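4.3 Clearing soft toys from the bed

This section applies to the Onov perforated storage basket used on a made bed. For use on the floor or on a shelf, see section 4.5.

Before you start

Smooth the fitted area of the sheet where the basket will stand. Small creases do not matter. Push pillows toward the head of the bed and leave at least 40 cm of clear sheet on the loading side.

1. Set the basket on the sheet with the open top facing up. Keep one handle cutout within reach.

2. Lay the flattest toy on the basket floor first. Toys not yet loaded may stay on the sheet next to the basket.

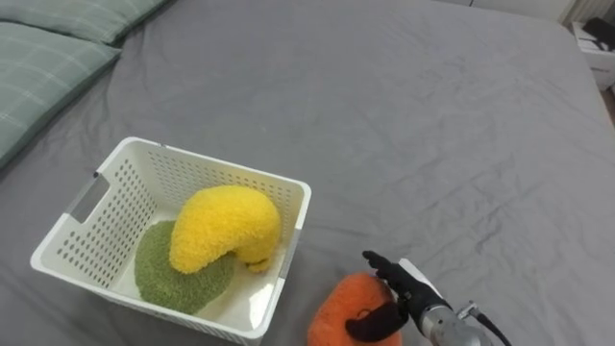
3. Place the remaining toys one at a time. Hold each toy above the open top and lower it until it rests on the floor of the basket or on another toy. Do not drop toys from above the rim - the basket can shift on soft bedding.

4. Check that no toy stands higher than the rim by more than half its own height. Remove the top toy if it does.
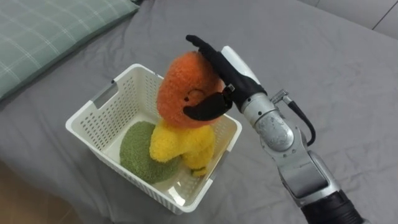 Fig. 4-6. Orange toy held over the basket, green and yellow toys inside.

5. Lift the basket by both handle cutouts and carry it level.

CAUTION: Do not load more than 590 g when the basket will be left on the mattress. Never leave the basket on a bed where a child is sleeping.

NOTE: Long or curly pile can catch in the side holes. Free it by hand from the inside. Do not pull the toy upward.

NOTE: The wipe-clean interval is 200 loadings or every November, whichever comes first. Use a damp cloth and let the basket dry before reloading.

Replacement baskets are listed under part 159 in Appendix B.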